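# The Grillero Bequest

My great-aunt left me 650 books and a condition. The books were cookery books, every one of them, and the condition was that I should cook something from the oldest before I sold the rest. She had watched me eat toast over a sink for most of my adult life and clearly meant to have the last word.

The oldest was dated 1841 and had been printed in Goltell, a town whose chief contribution to the table, as far as I could learn, was a sort of boiled suet collar. It had 521 receipts. The first seven called for a calf's head. The eighth called for two.

I wrote to the solicitors, Dal Bello, to ask whether a poached egg would do. They replied in a letter that cost the estate more than a calf. The egg must appear in the book, they said, and the cooking must be witnessed by a person of sound mind who was not a relation. This ruled out everyone I knew, one way or another.

So I read the thing. I read it in bed, on trains and once in the dentist's chair, and I came to dislike the author with real warmth. He held that garlic caused lawsuits. He believed a cook who hummed would curdle milk. He gave no times and no quantities, only moods: boil it until it is sorry, take as much butter as you would lend a brother.

Near the back, between a cure for warts and a pudding for the recently bankrupt, I found what I wanted. It was called A Dish for One Who Has Been Left Things. You took stale bread, you browned it at the fire, and you ate it standing.

I read it again in case there was a calf's head hiding in the small print. 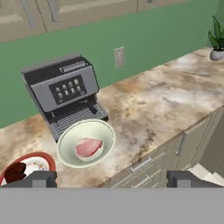
The witness was a woman from Dal Bello, who arrived in November rain with a clipboard and sat down without taking off her coat. I browned the bread. I had not got a fire, and there was a short debate about whether a grill was a fire in law. She rang the office. The office rang back. A grill was a fire, provided I could see it glowing, so I crouched and confirmed that I could.

Then I ate it, standing, with the witness looking at her watch. It was toast. It tasted as it had always tasted, perhaps a little more expensive.

She signed the form and asked what I would do with the rest of the books. I said a dealer in Cledon had made an offer for the lot. She nodded, turned over a few pages of the old one and stopped at something.

'Has he got anything for a cold?' she said.

He had. It wanted an onion, a clean stocking and half a pint of port – I had the port. We left out the stocking. By the time the rain stopped she had taken off her coat and was reading me the eel chapter aloud, and I had not yet telephoned Cledon.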